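Trnka opens its bathroom showroom and launches the Dredance vanity range

14 February 2018

After a long winter of sawdust, paint and a good many cups of coffee, bathroom furniture maker Trnka is delighted to open the doors of its new showroom in Grusolari – and to introduce Dredance, a family of sink vanities made for the kind of bathroom that gets used hard every morning and cleaned in a hurry every night.

The range comes in 7 widths, and every one of them can be ordered with white cabinets and a white ceramic basin. We spent a lot of time on the basin, because our customers kept telling us (kindly, for the most part) that they were tired of chasing toothpaste into corners. So the bowl is wide, the front rim is thick and rounded, and the inside slopes up gently to the ledge where the faucet stands, so that a soft cloth can follow it all the way around.

Our showroom has 71 pieces on display, with mirrors, shelves and towel rails from our friends at Fusitz alongside our own cabinets. Please do open the drawers, lean on the rims and bring your measurements with you. We love a sketch on the back of an envelope!

The first 900 visitors will take home a cotton cleaning cloth and our little booklet on looking after ceramic, which also covers chrome, grout and the seal along the wall. Deliveries of Dredance begin in April, and orders placed before then include fitting of the faucet at no extra charge.

Caring for the basin

A damp cloth is plenty for everyday wiping. Start at the back, beside the faucet, and work down the slope toward the drain.

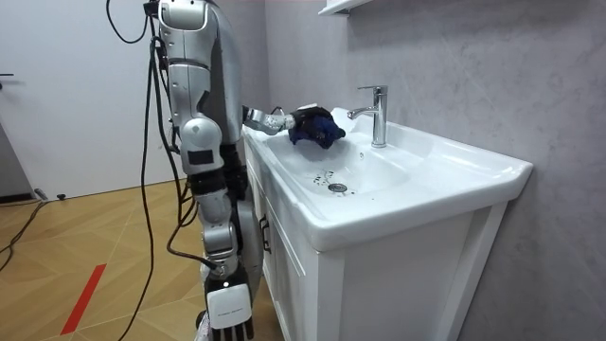 Press contact

Trnka Showroom Office, Grusolari. Samples, price lists and showroom visits for the press are available on request.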